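Chapter 4
Choosing a Packaged Robot Cell

4.1 What the supplier provides

A packaged cell is sold as a single item, with arm, gripper, control software and training under one price. This chapter examines the Jostside bench kit, supplied by Hennessy of Burkton.

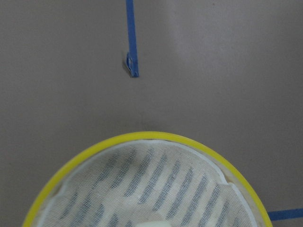

The kit is offered with a setting-out guide written by Lorcan Hayes. Positions on the bench are marked with tape before any program is taught. Blue tape runs close to a yellow-rimmed container with a mesh lining, and one end of the tape has lifted. Marks should be checked before each shift.

The arm is taught by hand over 9 exercises, and the licence covers 200 hours of support.

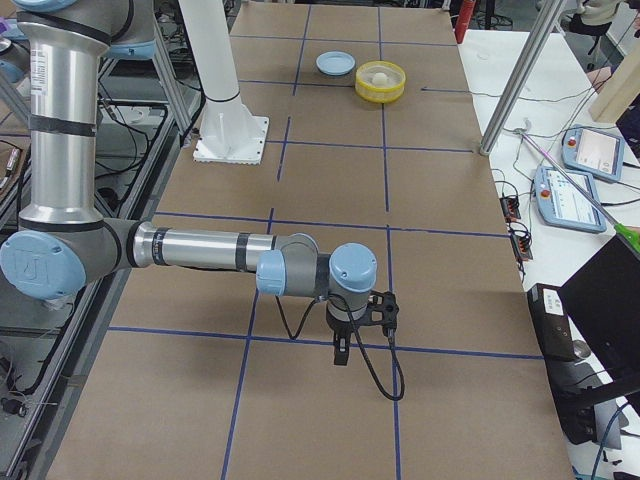
4.2 Reading the quotation

The buyer should ask which items are charged separately. In the Flumport quotation, delivery was listed at £400 and the yearly inspection at £525.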